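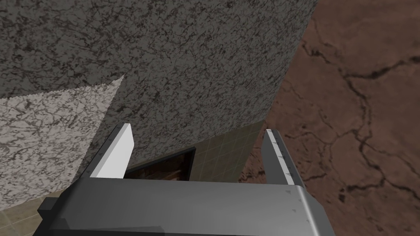 Home | About Prodix | Projects | Work with us | Contact

Work with us › Paid studies › Remote operation

Call for participants: teaching a simulated robot by remote control

Prodix is looking for 20 people to operate a simulated robot arm and record demonstrations of simple household tasks. No experience with robots is needed. The sessions are paid and take place at our office on the second floor of the Ploner building.

What the study is for

We are building a training set for a project called Plarniris. The software learns to do a task by copying recordings of people doing the same task. Until now most of our recordings were made by our own staff, and it shows in the data. We all reach for things in the same way, we all slow down at the same moments, and the software has picked up our habits. We want recordings from people who have never seen our tasks before and who will solve them in their own way.

All of the work is done in simulation. You will not be near a moving machine at any point.

What you will do

You will sit at a desk with a monitor and a hand controller. When you move the controller, the simulated arm moves with it. A trigger under your index finger opens and closes the gripper.

For most of the session you will work from the wrist view, which looks out past the two fingers of the gripper toward whatever is in front of them. It takes some getting used to. The gripper fills a good part of the view, and large surfaces close to the arm can leave you only a narrow gap to look through. You can switch to a second view from across the room whenever you like, and we do not mark anyone down for using it.

The rooms are put together by a program that picks the surface textures at random. You may get a granite pattern next to pale marble next to something like cracked brown earth, with small square floor tiles in between. The layout will change between tasks, and so will the colors. Please work with whatever comes up. If a room looks so odd that you can't tell what you are supposed to pick up, press the skip button and go on to the next one.

Tasks are short. Examples from the current list:

- open a drawer and leave it open
- take an object out of a box and set it down on the counter
- push a door shut with the side of the gripper
- move a cup from one shelf to another without tipping it

Each task is shown as one line of text at the top of the monitor. You do it, you press the green button, and the next one loads. If you drop something, pick it up and carry on. Please don't restart because of a small mistake — recordings where a person gets something wrong and then fixes it are useful to us. Restart only if the object has gone somewhere the arm can't reach.

Time and pay

There are 3 sessions per person, each lasting two hours. The first 20 minutes of the first session are practice and are not recorded. You get a 10 minute break in the middle of every session, and you can stop for a moment between tasks at any time.

Pay is by the session and is the same whether you finish many tasks or only a few. The current rate is in the information sheet, which we send to everyone who applies. You will be paid at the end of each session, so if you decide not to come back for the others you keep what you have earned.

Sessions run in January, in the morning from 9 a.m. and in the afternoon from 1 p.m. There is one evening slot, on Thursday at 6 p.m., and it tends to fill first.

Who can take part

You need to be 18 or older and able to use a hand controller for two hours with a break. Left-handed people are very welcome, as we have few left-handed recordings. Glasses and contact lenses are fine. You should be able to read short instructions in English.

You should not sign up if moving images on a monitor make you feel sick. The wrist view swings when the arm turns, and this bothers a few people more than they expect. If you are unsure, tell us when you apply and we will book you a short trial before your first session.

People who have worked for Prodix or for Qin in the past two years can't take part in this round.

What we record

We record the position of the controller, the movement of the simulated arm, the state of the gripper, and the two simulated views. We do not record your face or your voice. Your recordings are stored under a number, and the list matching names to numbers is kept separately and deleted when payments are complete. You can ask us to remove your recordings up to the day that list is deleted.

How to apply

Write to Wenjie Lei through the contact form and choose "Remote operation study" as the subject. Please include:

- your name and a phone number
- which hand you would use for the controller
- the time slots that suit you, with at least one second choice
- whether you have used a game controller or a similar device before (either answer is fine)

We reply to everyone. If your slot is full we will offer you another one or put you on the waiting list. Questions about the tasks or the software can go to Xinyi Tang, who runs the sessions, using the same form.

The Ploner building has an elevator, and the desks can be raised and lowered. Let us know if you need anything else set up before you arrive.

Posted in: Paid studies, Simulation, Teleoperation

© Prodix | Contact | Privacy | Back to top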